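Reading time: 2 minutes

Folding on the bed

When I moved to Bromness in May, my apartment had one room and no table. I cooked on the window side, I slept on the wall side, and the laundry had to be folded somewhere. So I learned to fold on the bed, and I still do it now that I own a good table.

A bed is soft, and this is the first difficulty. The cloth sinks a little under the hand and the corners are never sharp. The answer is to pull the cover tight before you begin. I put everything out first, side by side, and only then I start with the folding. My mother did it one piece at a time from the basket, and I think she was faster, but I like to see what I have.

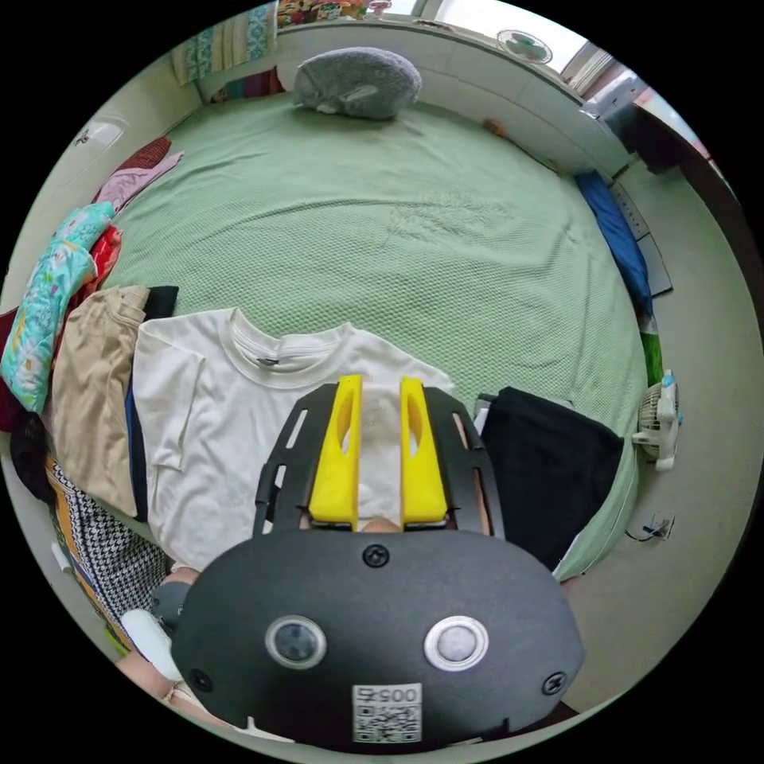
White T-shirt, with a beige piece to its left and a black one to its right, on a pale green cover.

The T-shirt is the piece I respect the most. Lay it flat, with the neck away from you, and stroke the creases out from the middle to the sides. Then bring in one side, lay the sleeve back, and do the same with the other. Fold from the bottom in two steps — not three, or it becomes a thick little pillow.

Dark things I keep apart from white ones, also when they are clean. A white shirt collects every small black thread.

In the household shop Peeters, on the Sostcombe road, they sell a plastic folding board for 38. I tried it during one winter. It makes very equal shirts, but it needs a place to live, and my closet has no such place. I gave it to a neighbor.

Mostly I fold in the evening, around the time when the street becomes quiet. The socks I leave for the morning.

Contact Skorance magazine | © Skorance | Back to top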